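Gallville bare desktop tower, ex-office
Review by Cristian Espinoza
Bench notes by Ruth Betancur
Price as tested: £49, collected

Gallville clears office machines in bulk and sells the surplus in three states: complete, stripped and bare. The stripped ones are an empty case with a power supply. The bare ones sit in the middle, and they are the subject of this review. You get the case, power supply, motherboard, graphics card, optical drive cage and one hard drive, wiped. You do not get a processor, a heatsink, memory or an operating system.

Our sample was collected in June from the Redberg depot. The listing gives a board revision and a grade for the case, A to D. Ours was a B, which in Gallville's terms permits scratches on the bezel and none on the board. There is no manual in the box, and the link printed on the packing slip leads to a page for a different model.

Opening the case takes no tools. Lay the tower on its side, pull the catch and lift the panel away. The catch has a good deal of free travel before it bites and feels as if it has failed when it has not. With the panel off, the whole interior can be worked on from above, and we would advise against doing any of it with the tower upright. 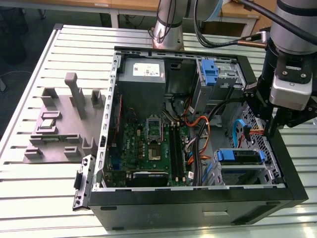 Issue 13 | Desktop hardware | p. 49

The layout is conventional for an office tower of this class. The power supply shares the case with a green board at one end, and the drive bays are stacked at the other behind a black plastic front. Everything the owner is expected to handle is moulded in blue: the optical drive release, the hard drive carrier. It is a sensible scheme and it saves reading labels.

The hard drive carrier is the best part of the case. It flexes enough to pass over the drive without force, locks with a definite click, and came out and went back 13 times in our test with no change in feel. The optical drive release is stiffer. Ruth Betancur, who did most of the bench work, found that it releases more easily if the cage is pushed inwards first and the tab is pressed second. Doing both at once achieves nothing.

Cabling is the weak point. The power leads are long enough for a larger case than this one, and the surplus has been left to lie across the middle of the interior, where it crowds the memory slots. The bundles are tied in places, but the ties hold the wires to each other and do little to hold them to the case. Anyone fitting memory will spend the first few minutes moving wire. We added two reusable straps and led the main bundle along the drive cage, which gave clear access and left enough slack to remove a drive. The data cables are better behaved, though they are also longer than they need to be.

The processor socket arrives with its retention bracket raised. We would rather it had been shipped closed with a cover in place. Check the contacts under a strong light before buying a processor, and ask for an exchange if any are out of line. Gallville allows 2 weeks for this. Ours was sound.
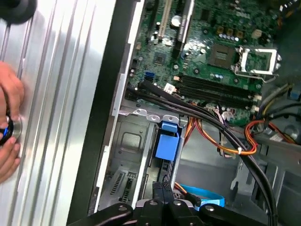 Replace the coin cell while access is good. Ours held its charge, but a cell of unknown age costs very little to change and the board loses its clock and settings when it fails. Slide it out sideways with a plastic tool. A screwdriver will do the job and will also mark the board.

Expansion is adequate. There is both a cream slot and a black one near the cell, and ordinary office cards fit without trouble. The metal blanking plates at the rear are retained by a single hinged clamp, which is quick to use but grips unevenly. One of our plates rattled until we bent its tongue slightly.

For the build we fitted a used processor, a matching heatsink and memory from stock. The heatsink was the awkward purchase. The mounting holes follow the maker's own spacing, and a general-purpose cooler did not line up. Apaza sells an adapter plate that does, although its screws are a little long and we fitted a washer under each. Allow for that when comparing the price with a complete machine, where the difference may be smaller than the headline suggests.

First start was uneventful. The board reported a missing case switch, complained once and then carried on. The network port connected at 1000 Mbit/s and stayed there through an overnight file copy. Noise at idle is a low hum from the power supply fan, with an audible rise under load. The graphics card will drive a desktop and play video. We did not test it with games and would not buy the tower for that.
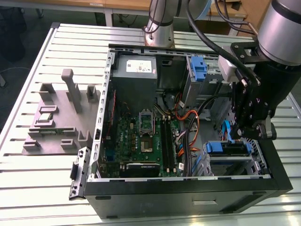 Metalwork is better than the price implies. The chassis walls are plain sheet with the edges folded over along the top rail, and neither of us cut a finger during a full strip and rebuild. The exceptions are the rectangular cut-outs, some of which have a slight burr on the inner face. The plastic front is less convincing. It is held by clips along one side, and on a second tower we examined, a clip had already broken and been glued.

Compared with the Skernenden bare unit we looked at previously, the Gallville has the better drive mounting and the worse wiring. The Skernenden also takes a standard heatsink, which will settle the matter for some buyers. It is supplied without a graphics card or hard drive, so the two are not direct equivalents.

Recommended for anyone who already has a suitable processor and memory in a drawer. If both must be bought, price the complete version first. Gallville will confirm the board revision by telephone before dispatch, and the Redberg depot opens for collections at 8 am.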